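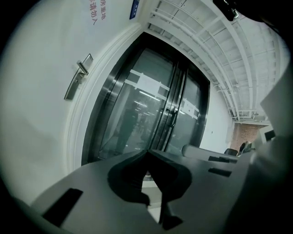 Attachment 1: glass double door, dark metal frame

Ticket 1651
Subject: Badge readers on second floor dropping offline
Site: Trasard building
Opened by: Shagufta Sethi
Assigned to: Lucimara Andrade
Priority: Medium
Status: Resolved, monitoring

Reported problem
Two readers on the second floor stop responding several times a day. The light stays red and no badge works. After a minute or two the reader comes back by itself. Staff have been calling the front desk to be let in. Started in June, after the Skometti controller was updated.

Log

8:40 am, L. Andrade
Pulled the event history from the controller. Both readers show "comm loss" followed by "comm restored." The gap is 90 seconds almost every time. The first floor readers are on the same controller and have no entries like this.

9:15 am, L. Andrade
Restarted the controller. All readers came back. Asked Shagufta to note the time of the next dropout.

10:05 am, S. Sethi
It happened again at 9:52. Same two readers. My badge and a visitor badge were both refused.

10:30 am, L. Andrade
Checked the power supply in the second floor closet. Voltage is fine with the readers idle and when a lock releases. Swapped the two patch cables anyway. No change.

11:20 am, L. Andrade
Compared settings between floors. The update put the second floor reader group back to defaults. Polling timeout is 30 on that group and 285 on the first floor group. The second floor switch is an older Busari model that goes through a slow port check a few times a day, so the short timeout marks the readers as lost before the check is done. 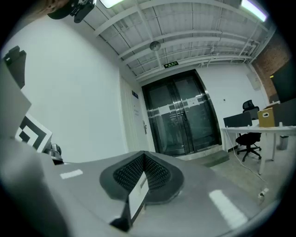
Attachment 2: small white card

11:45 am, L. Andrade
Set the second floor group to 285 and pushed the config. The first push failed with "group locked." Shagufta had the same page open in her browser. She logged out and the second push went through.

1:10 pm, S. Sethi
No dropouts since the change. Can we keep this open until tomorrow?

1:25 pm, L. Andrade
Yes. Leaving it in monitoring. I sent the defaults problem to Sial support and asked if the next update will do the same thing. Until they answer, please export the reader group settings before installing any update. The export button is under Maintenance, then Backup.

Next day, 9:00 am, L. Andrade
No comm loss entries overnight. The switch ran its port check twice and both readers stayed online. Replacement of the switch is a separate request. Closing this one when Sial replies.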